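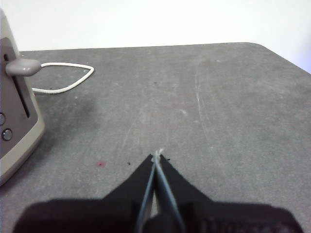

Rhona Chisholm objects that a chapter on the toaster is a chapter on nothing, that anyone who can press a lever down already knows all there is to know, and that students of household equipment would be better served by ten more pages on ovens.

I have some sympathy. I used to skip the toaster myself. What changed my mind was reading what gets written about toasters, in leaflets and on boxes and in the kind of buying guide that ranks 10 models without a word on how the bread was chosen. Very little of it holds up. A student who learns to doubt a toaster leaflet will be in good shape when we reach dishwashers in Chapter 6.

Start with the dial. Most people believe the numbers on a browning control are minutes. On some models they come close to that. On many they are nothing of the kind, and the maker has never said they were. A setting of 3 on one machine and a setting of 3 on another have no more in common than two house numbers on different streets. The older Moroz models used a strip of metal that bent as it warmed and let the carriage go, so the second round of toast came out paler than the first at the same setting. Later ones, like the Amby, use a timer circuit. The advertising for the Amby called this "perfect toast every time." A timer can give you the same number of seconds every time. It knows nothing of whether the bread is fresh, stale, frozen, thick, or full of raisins.

Then there is the matter of heat. Bread browns on the surface when that surface has dried out and become hot enough for sugars and proteins in it to react with each other. Until most of the water there has gone, very little color shows, and after that the color comes fast. This is why the last few seconds matter so much, and why a person standing over the slot with a finger on the cancel button often does better than the dial.
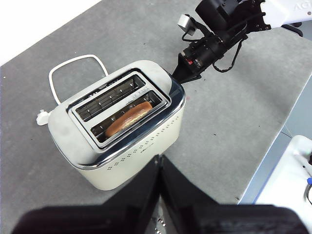 Next, the claim of evenness. The Nirance leaflet promises "balanced heat on both faces." I would like to know how this was measured. In our own kitchen we ran plain white slices through a Nirance in March and found the side facing the center darker on most of them, in single use and in double. Perhaps ours was a poor one. A class should not accept our result any more readily than it accepts the leaflet, and Exercise 1 asks you to repeat the work on whatever toaster you have.

Single use deserves a closer look. In a good many two-slot machines, both slots heat whenever the lever is down, whether or not both are filled. The slice in use may be warmed a little by the empty side, and the power spent on that side is mostly lost to the room. Some makers mark one slot for single slices. If yours does, find out what the mark changes before you trust it. 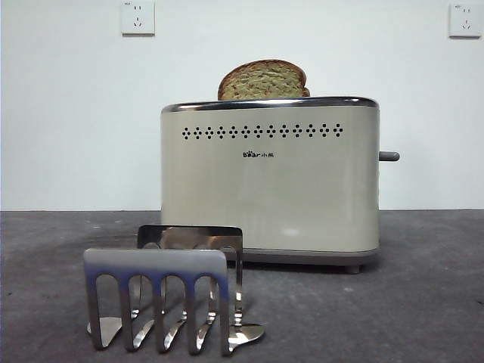 Racks come in for a good deal of praise in older housekeeping books, and the praise is only half earned. A slice laid flat on a plate gives off steam, the steam has nowhere to go, and the underside turns limp. Standing it up lets the steam out. The cost is that the toast goes cold quickly, and people who like butter to melt will be annoyed. A stainless steel rack set down near the toaster, as here, saves a few steps and does nothing at all for the cooling. The Muneo catalog used to sell a rack that "keeps toast hot and crisp." I have never met a plain open rack that managed both, and I would ask to see the thermometer readings.

Cleaning is where I have least patience with the usual advice. Crumbs left inside can scorch, smell, and in bad cases catch fire, so the tray should be emptied often. Unplug the toaster first and let it cool. Do not go in after a stuck crust with a knife, even a blunt one, even if your grandmother did it for forty years.

Terms you will need for the next section: carriage, element, guide wire, browning control, crumb tray.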